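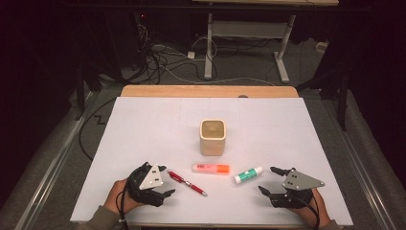 Brino Pilot Kneeboard Review: One Season Strapped to My Leg

I fly a rented two-seater out of a small grass strip, mostly on weekends, and I've been through more kneeboards than I'd like to admit. The first was a plain metal one that cut off the feeling in my left leg. The second was a big folding thing from Zinex with so many pockets that I lost a fuel receipt in it for a whole winter. So when the Brino went on sale in May I figured I might as well add one more to the pile.

It's a tri-fold, with a clipboard in the middle and a clear sleeve on either side. The strap is wide and stretchy and closes with a plain hook-and-loop patch. No buckle, thank goodness! I have fairly skinny legs and I still get a snug fit with plenty of strap left over, and my regular safety pilot (who is built like a linebacker) could wear it too, just barely.

What I like

The clip is strong. I had a full flight log, a frequency sheet and a folded weight and balance form under it on a bumpy Saturday and nothing moved, even with the vent blasting right at my lap. It's also mounted at the top corner and not dead center, so you get the full width of the page to write on. Left-handers may feel differently about that - I'm right-handed, so I can only guess.

It's small enough to clear the stick. This was my big complaint with the Zinex, where I'd roll into a left turn and the stick would bump the board before I had the bank I wanted. With the Brino folded to a single panel I get full travel in every direction. Opened up, forget it. I only open it on the ground or in straight and level with lots of room around me.

The sleeves are the matte kind, so the sun doesn't bounce off them into your eyes. My checklist goes in the left one and the airfield plate goes in the right, and I can read both without tipping my knee around.
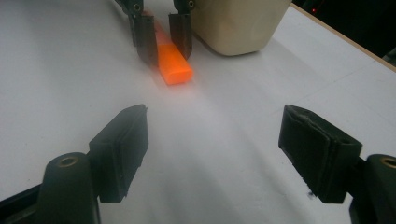

I also tried it in a friend's high-wing with a yoke, and there's a lot more space in there, so all three panels can stay open if you want. It felt like having a desk! If you fly something like that you could probably go a size bigger and be happy.

What I don't like

The pen loop is too tight. My usual pen wouldn't go in at all, and the skinny one that did go in needed two hands to get back out, and two hands is exactly what I don't have on downwind. I ended up tying my pen to the clip with a bit of cord.

The foam on the back gets warm, too. On a short hop you won't care. On a longer trip in summer I had a nice damp rectangle on my pants when I climbed out.

And the reference card that comes with it is a waste of a sleeve. It has light signals, a few conversions and a crosswind table in print so tiny that I needed my reading glasses on the ground, never mind at 1,642 feet in the haze. I made my own on the computer and it took me 30 minutes, including the time spent yelling at the printer.

How it compares

The Grekum board is the one most people at my field use. It's cheaper and tougher, and if you only want one sheet of paper on your leg I'd say go for it. The strap is narrower, though, and it slides toward my knee every time I get on the rudder. The Kneževič leather one is beautiful and smells wonderful, and I'd be scared to get coffee on it. The Zinex still makes a fine bag for long trips. I just don't want it anywhere near my leg anymore.

After 22 flights the stitching on the Brino looks good, the hook-and-loop has picked up some grass but still holds, and one sleeve has a small crease where I sat on it. I'd buy it again at the sale price. At full price I'd want a better pen loop first, and I've written to them to say so. They wrote back that a new version is coming in dark blue, with no word about the loop.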